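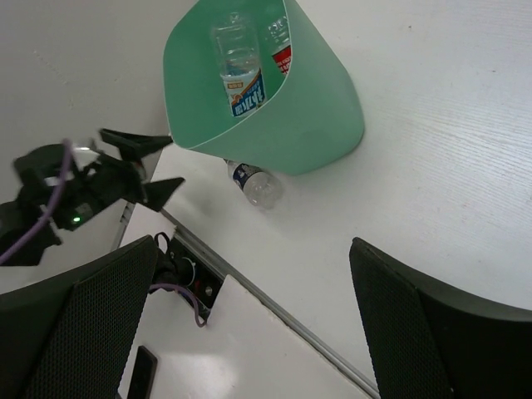

Erkmont Workshop – Handling and Sorting Bench

October, cell notebook, carrying on from the page with the coffee ring on it

Wálter wanted the two-arm cell left in a state where somebody else could pick it up without having to telephone him, so I have spent the better part of the day on it and am writing it all down while it is still in my head. Apologies in advance for the length. Sayaka says my entries read like letters home, and she is probably right, but she does read them.

First the complaint as it came to me. The left arm had been dropping off the bus in the middle of a run. It never did it on the bench, of course, only when it had been reaching well across towards the green bin and then folding itself back. The log had 118 lost packets against the left wrist and none worth mentioning against the right. Wálter had already swapped the servo at the wrist and got the same thing again, so I left the servos alone and went after the cable.

The purple cables are the long ones from the Ríos order, and I do like them, they are lovely and soft, but they have a memory. If you fit one with a twist in it, the twist stays and works its way along to whichever end is held tightest. On the left arm that was the plug down at the mounting plate. I took it off, laid it out along the floor overnight with a spanner on each end, and put it back in the morning with the loop much more generous than before. It looks untidy, I know. Please don't tidy it! A cable tie halfway up the link is how we got into this in the first place.

While the plug was out I cleaned the contacts and put a dab of paint across the plate screws, so that we can see at a glance if one of them starts to turn. The two shoulder motors had their horn screws nipped up as well. The right one took a good quarter turn, which surprised me, and I wonder now whether some of the wobble Sayaka noticed last month was simply that.

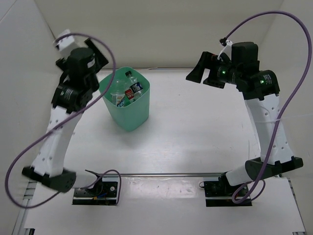

Then homing. I did both arms from cold, left first, and wrote the offsets into the cell file and also on the card taped inside the cupboard door, for the day the cell file goes missing again. Left shoulder came out at 1,902 and right shoulder at 857. If you home them and get something a long way off those, stop and look at the horn before you change the file. I have changed the file first on two occasions in my life and regretted it both times.

Speed is at 40 per cent for now. Wálter would like it higher and so would I, but I want a few days of clean logs behind us before anyone touches it.

The bin deserves a paragraph of its own. It is only a wastebasket, and the walls give when you press them, so if the fingers close on the rim a little too low the whole thing bows inward and the bottles inside shift about. The old grip height had been measured on the stiff Nevero tub we used in the spring and then never altered. I raised it a touch and slowed the last bit of the close. Anyone bringing in another bin, please measure it again and don't trust my number.

Bottles are the same mixed lot as always, labels left on. I had a long think about whether to take the labels off for the setting-up runs, and decided against it, as the clear ones are miserable for the wrist cameras to find with nothing printed on them.

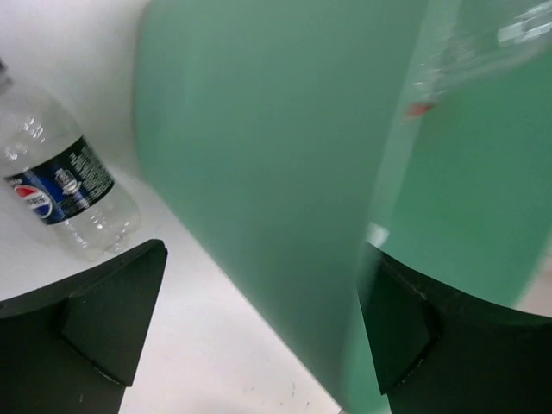 Finger pads next. I wiped them down with the mild cleaner (the Brarkico one in the spray bottle, never the solvent, which makes the surface go shiny) and checked that they still met squarely when closed. They do, near enough. There is one spare pair left in the small drawer and I have put more on the order sheet.

Both wrist cameras had their lenses wiped and their brackets checked for play. The tabletop has picked up a fair few scuffs and I gave it a going over with a damp cloth, which did less than I had hoped.

Still to do, in no great order:

Long run with the left arm reaching to the far side, log left on, someone in the room.
Look at the clip at the top of the right arm. It holds, but I would like a wider one.
Sayaka to check my grip height against hers.
Ask Wálter where the short hex driver has gone.

Kettle now, and I will start the long run at half past four.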